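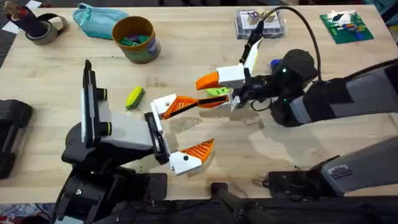 The Toy Table

I've been wanting to put up a page about the play table for ages, and here it finally is. Just a few pictures and a lot of chatter from me, as usual.

The table first, then. It's light wood, sixty inches long, and I bought it at the Pangilinan sale last November for way less than I expected to pay. I oiled it twice before anything was allowed to sit on it. I love a pale top for small toys -- the greens and yellows really pop, and you can find a dropped piece without crawling for half an hour.

The toy food is what I get the most mail about. I started with one shoebox of the stuff, mostly vegetables, and now my list is up to 788 pieces (yes, I keep a list, and yes, it has colored tabs). The corn is still my favorite. If I ever get to 1000 I'm going to need another shelf, or possibly another room!
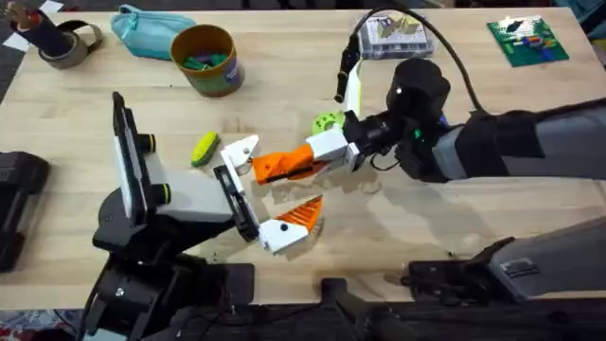

I looked at darker wood too, and I came pretty close to getting a walnut top from Urico. It was gorgeous in the store, but every crumb and speck of dust would have shown up, and I'm not much of a duster. With the blond one I can see the grain and a few little dark specks, and I've gotten fond of those. A quick wipe with a damp rag at the end of the day and I'm done -- no polish, no special spray.

Now for the small stuff. I have a real weakness for tiny toys, the kind that roll under the couch and turn up again at spring cleaning. Biller used to sell them by the scoop, and I'd come home with a paper bag full of odds and ends every single time. 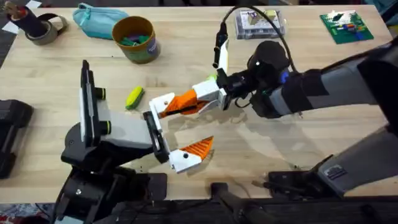
Something small and yellow-green out on the wood.

Balls with holes are another thing I can't pass up. They're light, they're easy to grab, and they don't go far if you drop one. I like them in two colors best. And then there's everything that ends up along the back of the table: a cup with a printed label for the green and teal pieces, a light-blue zippered pouch, a clear box for the little yellow and white bits, and a roll of gray tape that has lived in that corner so long it might as well be a toy. 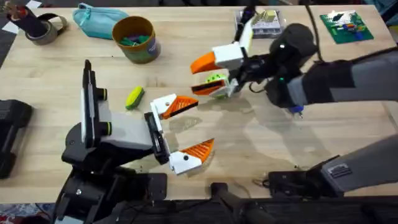 More from the Shelves

The Ititska blocks get their own page next. There are some 800 of them and I'm still sorting by color, so give me a couple of weeks. If you have a spare blue arch, write to me!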